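We use cookies to keep this site running. Accept | Manage

Lever handle (cabinets)

A lever handle is a small arm on a short post that you turn to work a latch. I grew up with them at Dalter, and I still like them better than knobs! Upright is my favourite way to mount one, in a dark colour against a pale door.

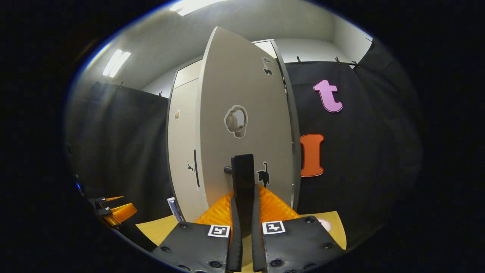 Stickers

People love decorating cabinet doors, me included (cats are always popular, headphones less so). Old ones peel off with warm soapy water.

Related articles
Bar handle
Cabinet hinge
Skurkton latch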